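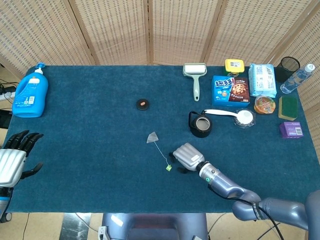

Every household has a table that isn't for anything. Ours came with the apartment in Ummont, and for the first year we ate at it twice. The rest of the time it held whatever was on its way somewhere else, and I have come to believe (my family is tired of hearing this) that such a table deserves defending.

I know what the tidy people say. I have read the books, and I even paid for a weekend class over in Torivmont, where a very pleasant instructor told us that a flat surface is a temptation and that every object should go straight home the moment you are finished with it. I went home inspired and cleared everything. It lasted until the next grocery run, when the sponges landed there, then the cookies, then the tissues, and by evening we were back to normal and I was oddly relieved.

What the class left out, I think, is that things mostly don't arrive in your life already knowing where they live. A big pump bottle of detergent is a good case. It's too tall for our shelf under the sink and too heavy to carry up and down, so it spends a few days standing out in the open while we argue about it. A lint roller is worse. Is it for clothes? For the couch? For the cat's side of the bed? You can put a lint roller in a drawer, certainly, and you will then buy another one by March. I have done this more than once and I'd do it again, which tells you how much good drawers do me.

And then there are the things that are happy next to each other for no reason anyone could defend in a class. Cookies belong beside tea. I will not be moved on this. If the tea bag is in the canister and the cookies are in the high cupboard over the refrigerator, you have made a snack into an errand, and you'll stand there on a kitchen chair wondering why you wanted it. Put them both out where a hand can find them, with maybe one of those little cups of jelly for whoever is under ten or feels that way, and you have something close to hospitality. My grandmother kept a table like this by her back door and I don't remember ever leaving her house hungry, or without somebody's mail.

I'll admit to rules. The table can't be a grave. When I was younger I had an unopened box on my desk through two whole apartments, a small one, label still on it, and by the end I was a little afraid of it. So now I go around the table when the kettle is on, and anything I've stopped seeing has to be picked up and held for a minute. Usually that's enough. The pens go back in the mesh holder, and the ones that don't write go in the trash, although I always try them on the back of an envelope three times first, as if they might have been resting.

Lids are the exception. I have no advice about lids. We have round ones, clear and black, large and small, and every one of them is waiting for a container that I'm fairly sure we gave away with leftovers in it. A friend swears by keeping 100 days' patience with a stray lid before tossing it. I have never made it past the first week without losing track of when I started.

If you share your home with somebody who can't bear the sight of all this, I'd suggest a screen before I'd suggest a bin. We found one of those folding woven ones at the Avach flea market, light enough to move with one arm, and it has done more for peace in our house than any system of labeled boxes. Company sits on one side of it and the soap and sponges sit on the other, and both seem comfortable. My sister calls that cheating. She also phones me every few weeks to ask if I've seen her scissors, and I have, they're on my table, where she left them.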